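The Writing Room Is Keeping Its Late Hours, and I Got to Sit In

If you've walked past the second floor of the Henríquez Library after dinner this term, you've probably heard it before you saw it. That's the drop-in writing room, and as of this week it's official: the late hours are staying through the end of spring. I went up there on a rainy evening in November to see what the fuss was about, and I ended up staying until they turned the lights down (I also got half of my own paper straightened out, so thank you, everybody).

The late session started in September as a trial. The idea was pretty simple. Students at Urusberg College kept telling the tutors that the daytime appointments were fine if you already had a draft, but that the trouble usually hit at 9 p.m., at the kitchen table, with 7 tabs open and not one sentence on the page. So the writing center moved two tutors to evenings and dropped the sign-up sheet. You just walk in, say what you're stuck on, and grab a chair.

About 400 students have come through so far, which is a lot for a campus our size! Nataša Ivanov runs the evening sessions, and she told me she had asked for enough handouts to cover 300 people for the whole year. They ran out before midterms.

"Most of them think they have a writing problem," she said. "Then we talk for ten minutes and they have a question problem. The topic is 'social media' or 'the Roman army,' and you can't write five pages on the Roman army. You can write five pages on how it got its boots."

I loved that, and I've been repeating it to anyone who will listen.
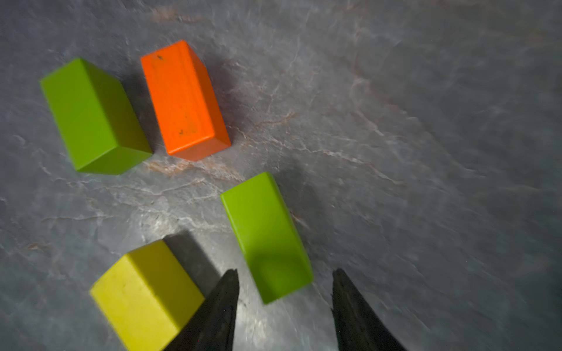 What happens at the table is pretty low-key. You get a blank sheet and write your question at the top, in one sentence, as plainly as you can. Then the tutor asks what somebody would need to know before they'd believe your answer. Those go down as notes, in any order, with arrows and crossed-out bits all over the place. Only after that does anyone mention an introduction. One guy next to me, a sophomore working on flood insurance, had written three different openings already and threw out every one of them without looking very sad about it.

The other big change is the source log. It used to be that each department had its own rules for keeping track of what you'd read, and freshmen taking four classes were keeping four different kinds of lists. Starting in January, the first-year courses will all use the same one-page log, which the center is calling Trasum. You put down the author, title, where you found it, the page numbers, and one line in your own words on what it's good for. That last line is the part people skip, and it's the part I wish I'd had two years ago, when I spent a whole night hunting for a quote I was sure I'd read somewhere in a blue book.

There's also going to be a short paper contest, the Vultley Prize, open to anyone who has taken a first-year writing class. Entries are capped at 500 words, not counting the list of sources, and you need at least one source that isn't a website. I asked Ivanov why so short and she laughed and said she has to read them all. She also said a short limit makes people pick, and picking is what she sees students fight against hardest.

Not everything is settled. The room gets crowded after eight, and the wait for a tutor ran past half an hour on the night I was there. They're looking for a third person for evenings, ideally somebody comfortable with lab reports, because right now the science majors mostly get sent back to the daytime staff. And the printer up there is still broken, so bring your draft on paper if you want someone to mark it up with you.

Late hours run from 7 to 11 p.m. on weeknights during the term, and they'll go a little longer in finals week, though the exact times haven't been posted yet. No appointment, no draft required. Copies of the new source log are in the tray by the door, and the contest rules will be at the front desk once classes start up again in January.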